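Heker Local History Society
Minutes of the records meeting, September
Opened 6:30 p.m. in the Jumari Street reading room. Minutes of the previous meeting approved without change.

1. Synagogue registers
The loan of the Kozan burial register was confirmed. It lists 500 entries, with a gap after the fire. The dates of death follow two calendars and will be transcribed as written, with conversions in a separate column.

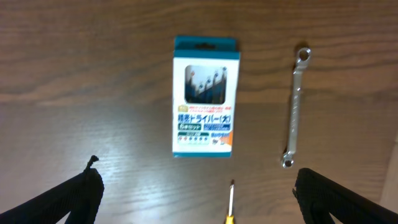
Spelling of surnames is to be kept as found. Variants go in the index only.

2. Balona market tax rolls
The rolls name Jewish cloth dealers who paid a yearly fee to the town. Several names recur in the Kozan register — the link is not yet proven. Agreed to request copies of 60 leaves from the county archive.

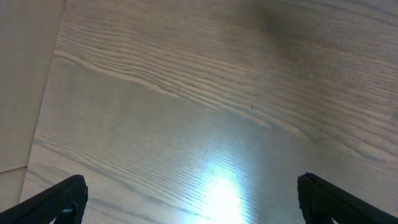

Minutes taken by the Recording Secretary, Heker Local History Society

3. Community chronicle
Chapter 2 was read. The passage on the founding families relies on one later source and will carry a note to that effect. The map of the old quarter needs street names in both languages.

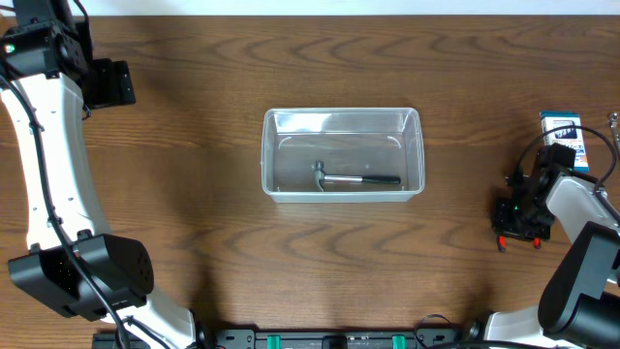

The printer's quote for 1000 copies was reviewed. Decision deferred until the page count is fixed.

4. Access to originals
Readers will apply in writing. Bound volumes stay in the reading room.
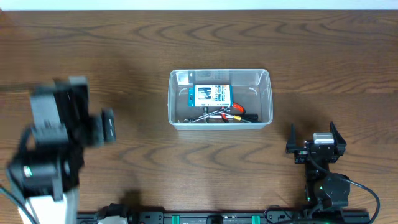
Photocopying of the marriage contracts is not permitted — scans will be supplied on request.

Closed 8:15 p.m.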